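We use cookies to remember your preferences and to see how many people visit. By continuing to browse you accept this. Accept | Settings

Laying out small parts before building

I have been putting together little gear kits since January and have lost more pegs than I care to admit. Most of them went under the radiator. What finally helped was a white sheet on the table with a place on it for the small parts. I put it off for ages and it took one evening. 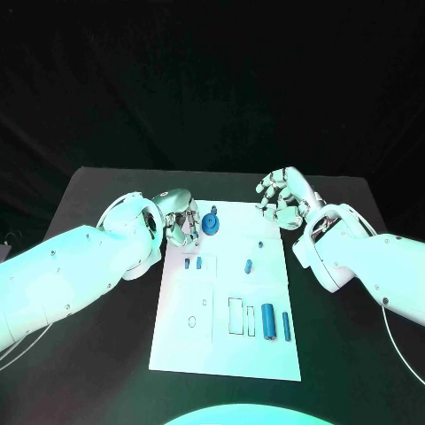
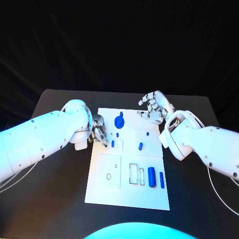

Blue parts on white, dark table underneath.

Should you glue the sheet down to the table?

I wouldn't. Two bits of low-tack tape on the back are enough, and you can lift the whole thing and tip any leftovers back into the tub when you need the table for dinner.

I draw my outlines in black, with the part sat on the paper and a sharp pencil first, then go over it with a pen. Make them a touch bigger than the part. If the outline is exact you spend your time nudging things to fit, and small pegs fall over when you nudge them. I did my first one too tight and had to do it again.

The kit I use is the Flinia one from Nikolaidis, which comes with 96 parts in a single bag. I only lay out 12 at a time. Any more and I start knocking things with my sleeve. Short cylinders are the worst for rolling, so I put those down last. Pegs I stand up if the base is flat enough.

Fotini Christodoulou left a comment on my last post asking about paper against card. I have tried both. Paper lies flatter but it creases if you lean on it, and a crease is all a cylinder needs to set off. Card is better if you can get it matt. Shiny card shows every reflection from the lamp and the outlines get hard to read. I bought a pack from Pudell for 5 pounds and it will last me the year.

As for storage, the sheets go in a folder and the parts go in jam jars. I had a Gratulov sorting box for a while, but the lids between compartments didn't close properly and everything ended up mixed. I gave it to my nephew for his beads.

Next job is the bigger gearbox. I haven't looked at the instructions yet. I need to find the small screwdriver first, and I think it is in the car.

Get new posts by email. Join 3000 other readers. Enter your address | Subscribe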